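Skendik Rink Scoreboard Controller – Operator's Manual
Section 4: Setting up for a match

Read this section before the first home game of the season and again after any firmware change. It assumes the display has been mounted and wired as set out in Section 2.

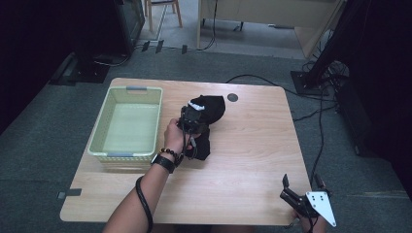 4.1 Before you start

You will need:
The control desk and its mains lead
The horn key
The team list for both sides, with shirt numbers
The rink's network password, if the goal lights are on the wireless link

The desk may be placed in the timekeeper's box or on the scorer's bench. Keep it at least 500 mm from any heater. The data cable between desk and display must not be longer than 200 m. For longer runs, fit a Nernik line repeater (see Section 2.6).

CAUTION: Do not run the data cable across the ice resurfacer gate. A damaged cable can leave the clock running on the display when it has been stopped at the desk.

4.2 Switching on

1. Check that the horn key is in the OFF position.
2. Connect the data cable to the socket marked DISPLAY, then connect the mains lead.
3. Press and hold POWER until the green lamp comes on.
4. Wait for the self-test. All digits on the main display light up and go out again, starting with the home score.
5. Read the status line on the desk. It should show READY. If it shows a number, look it up in the fault table in Section 9.

Note: Code 183 means that the desk has found the display but not the penalty panels. The clock and score will still work. Check the link cable at the left-hand panel first.

4.3 Choosing the match type

1. Press MENU, then MATCH.
2. Use the arrow keys to pick LEAGUE, CUP, JUNIOR or FREE.
3. Press ENTER. The period length, interval length and overtime rule are loaded together.
4. To change one of these values for a single match, move to it, type the new value and press ENTER.
5. Press STORE only if the change is to be kept for later matches of the same type.

The stored values are those your rink supplied when the unit was ordered. Check them against your league's current rules before the first match. FREE has no fixed number of periods and is meant for training games and skating sessions.

4.4 Entering teams and players

1. Press TEAMS. The cursor stands on HOME.
2. Type the short name, up to eight letters. "Sevmont" fits in full; "Myklebust" does not and must be shortened.
3. Press the down arrow and enter shirt numbers one at a time, pressing ENTER after each.
4. Press TEAMS again to move to AWAY and repeat.
5. Press TEAMS a third time to leave.

The desk will not accept the same shirt number twice for one team. It does not check numbers against any outside list. The memory holds 640 player entries across all saved teams. When it is full, delete an old team under MENU, SAVED before adding another.

Note: Penalties can be entered without a team list, but the display will then show only the time remaining and no shirt number.

4.5 Testing the clock and horn

Carry out this test with the rink doors shut and no skaters on the ice.

1. Set the clock to 0:10.
2. Turn the horn key to ON.
3. Press START. Watch the display and the desk together. Both must show the same figure at each second.
4. Press STOP at any point above 0:03. Both clocks must stop on the same figure.
5. Press START again and let the clock reach zero. The horn sounds for about three seconds and the red lamps behind both goals come on.
6. Press RESET, then ENTER to confirm.

WARNING: The horn is loud enough to harm hearing at close range. Keep people away from the front of the horn unit while the key is ON.

If one goal lamp stays dark, swap the two lamp leads at the rear of the desk and run the test again. If the fault moves to the other end, the output is at fault. If it stays where it was, check the lamp and its cable.

4.6 Handing over to the timekeeper

1. Set the clock to the warm-up time agreed with the referee.
2. Press LOCK. Only START, STOP, SCORE, PENALTY and HORN now respond.
3. Give the timekeeper the horn key.
4. Write the match type and any changed values in the log sheet (Appendix B).

To unlock the desk, hold LOCK and press MENU. The clock is not affected by locking or unlocking, and this may be done during play.

Changes in this section since the April issue: steps 4.3.5 and 4.5.4 added by Vilgot Holmgren; lamp check rewritten by Þröstur Kragh.

Continue to Section 5, Running the match.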